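Search this blog
Type and hit enter

Nov 3, 2024

My day at the Lindqvist studio open house

So I finally got to one! I've been building towns in Stanell since the second expansion, and when Lindqvist put up the sign-up page for their studio open house in October I had it filled in before my tea was cool enough to drink. My confirmation said I was visitor 2571, which I assume counts everybody since they started doing these, unless they've rented a stadium.

The studio is upstairs from a bank and you would walk straight past it. We were put in groups by favourite neighbourhood (I said Dromurar, obviously) and ours was led by Torbjørn Nyberg, who does terrain. He opened up the Dromurar harbour in the editor on the big screen and it was so strange to see it bare, no houses, no trees, only grey slopes and the road grid. The colour of the water is set by a slider. I have spent entire evenings trying to fake that colour with custom pools.

He also explained why the hill behind the church won't take a foundation. There is one bad tile up there, left over from the first version, and if they fix it every saved town with a fence on that hill falls over. I have 7 fences on that hill. Please don't fix it, Torbjørn.

After the break we got the winter stuff. Ninodstead is the new neighbourhood and it ships with 86 lots, mostly small ones, which suits me because I never finish the big ones. Snow builds up on roofs by pitch now, so a steep gable sheds it and a flat porch gets buried. I asked whether the chimneys would melt a patch around themselves and somebody wrote it down — I'm claiming that one if it turns up.

Then Seema Pathak did a session on interiors and this was my favourite part of the whole day. She builds the clutter sets, all the bits that make a kitchen look like a family lives in it. Her rule is to turn every object a few degrees off the grid before you save. I've been lining up my teacups like soldiers for years! She let us try the new tool on a test lot and I made a truly awful pantry, and the fellow next to me put a bathtub in his.

Lunch was sandwiches and the coffee was weak. The gift bag had a pin, a sticker sheet and a code for a lamp post. The elevator was out, so bring decent shoes if you go to the next one.

I got home and started on Ninodstead ideas right away, on graph paper for now. My Dromurar save is sitting at 2773 objects and it chugs whenever I pan past the market, so the new town will get fewer hedges. Probably. I've already drawn a lot of hedges.

14 comments
Share 6

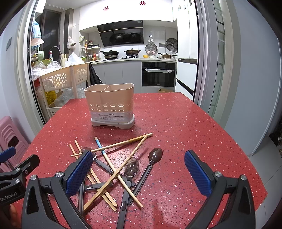 Utensils on a speckled red counter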